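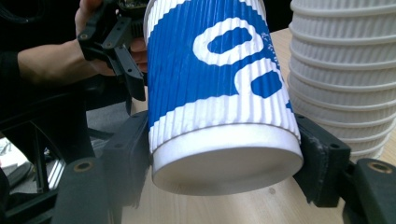
Photo: Sowmya Poduval

If you've ever hosted more than six people in a small kitchen, you already know where the mess ends up. It's the drinks table! Mine used to be a disaster by the time the food came out, so over the years I've picked up a few habits, and I'm passing them on (most of them stolen from my neighbor Rhonda).

Put the drinks as far from the stove as you can. I use the little table by the back door, and it keeps folks out from under my feet while I'm draining pasta. The trash can goes right beside it, with two spare bags folded in the bottom under the one you're using.

Set out a marker on a string. I tie mine to the table leg so it can't wander off in somebody's pocket. People write their name on their cup and hang on to it, and I've gone through a lot fewer cups at parties ever since.

Ribbed cups are my pick for coffee and cocoa – they're so much nicer to hold than the thin smooth kind.
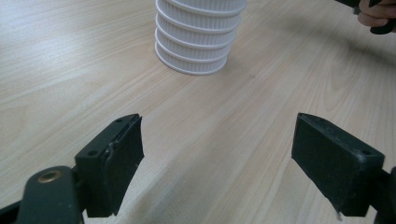 For rings on a wood table, I start with a barely damp cloth and a drop of dish soap, wiping with the grain, then dry it right away with an old T-shirt. If there's still a white ring the next day, a dab of plain mayonnaise left on overnight has worked for me more than once (yes, it smells like a sandwich, and yes, try a hidden spot first). Sticky soda spots just need warm water and a bit of patience. Please don't scrape them with a knife like I did last December – I've still got the scratch.

Leftover cups go back in their sleeve with the end twisted shut, then up on a high shelf away from the steam. And never put anything heavy on top, or you'll be prying them apart one at a time while your guests stand there waiting.
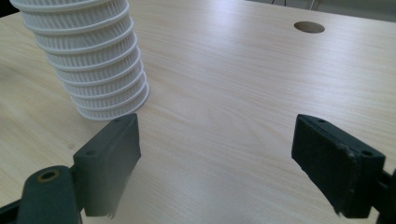
Nested cups on a light wood tabletop.

One more for the summer crowd: freeze lemonade in a muffin pan and drop the pucks into the pitcher. They melt slower than regular cubes and don't water anything down. Run the bottom of the pan under the tap for a few seconds and they pop right out.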